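24/01/2019 – claim-check notebook, Radu desk

Picked up the Gatwood item again. The claim going around is that the Gatwood town clerk's office has raised the minimum age for its trainee posts from 18 to 21. It rests on a photo of a newspaper page, no date, no page number, and a headline that reads like a decision already made.

Ran the clipping through reverse image search. Earliest copy I can find was posted last June, so the "new rule" is at least seven months old. By this morning the main post had 694 shares, and 168 comments, mostly people asking where to appeal. The other 4 copies have the same crease across the second column, so all from one photo.

Ayana Adugna got through to the clerk's office. They say the age limit is unchanged and the notice on their site is the current one. She has asked for that in writing. I read the notice myself – it still says 18.

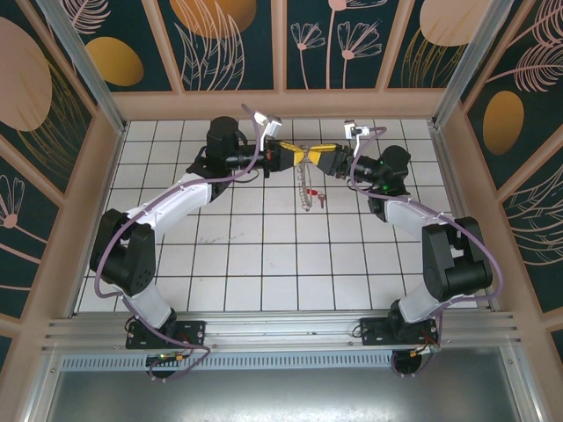
The body text does mention 21, but in a quote from a Galberg councilor who wanted the change. It was a proposal. The headline dropped that part, or somebody rewrote the headline. Can't tell which until we see the printed page.

To do: ask the Galberg library for the original. Log the copies in Fomitgate with the archive links. Draft verdict "false", nearly 200 words so far, hold until the written reply comes in.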